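Bramden library swaps reading chairs for patchwork play cushions

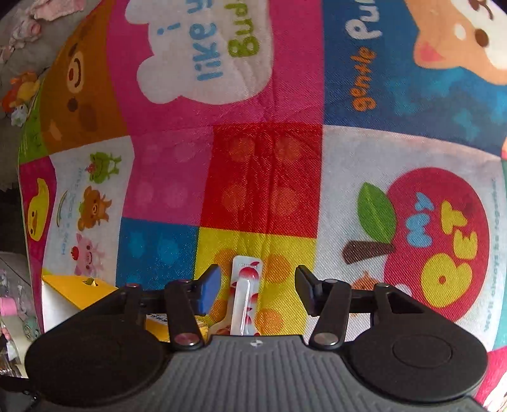 19 Feb 2020

BRAMDEN - The children's corner at the Bramden branch library has new seating, and the people who pay for it might reasonably ask what was wrong with the old seating.

The library has replaced nine small chairs with big puffy fabric cushions made by Astum, a soft furnishings firm. Each one cost $226. The library calls them "early literacy play cushions" in its spending report, a phrase that does a lot of work for something to flop on.

The case for the name rests on the words printed on the panels. There are some. "We'll always be together" runs in small blue text down one side of a white panel. The words "my Pet" are printed across a big red apple, and what a pet has to do with an apple is left for the reader to sort out. A royal-blue panel has lettering that includes the word "gentle." The rest is mostly dots, circles and animals: a bear, a frog, a pig, a yellow duck.

Salma Benkirane, the branch manager, said the panels give parents and toddlers something to talk about.

"A child points at the frog, you say frog, and you're off," she said. "It doesn't have to be a book every time."

Asked whether the library had any evidence that the cushions help children learn to read, Benkirane said the maker's brochure mentioned a study. The brochure, which the library shared, says the cushions are "inspired by research" and does not name any. A request to Astum for details had not been answered by press time.

Parents seem split. Ferenc Juhász, who brings his twin daughters to the 13-seat story hour, said the girls like the bright colors and fight over who gets the bear.

"They climb on it. They don't read it," he said. "I can't read half of it myself, because the patches go every which way. One of them has the writing upside down."

He has a point. A white cloud on a hot-pink panel carries its blue and green letters the wrong way up when the apple is the right way up. Benkirane said that was no problem, as children come at the cushions from all directions.

Cleaning is another matter. The covers have to be washed, and the branch has no machine. Benkirane said they will go out to Bennani, a laundry two streets over, every 14 days. The price of that service was not in the spending report, and she said she would have to look it up.

The old chairs are in storage. Benkirane said the library will decide in May whether to keep the cushions and buy more for the Takura Street branch. The decision will be based on comment cards left at the front desk. The cards ask visitors how much they enjoy the cushions, with choices running from "a little" to "very much."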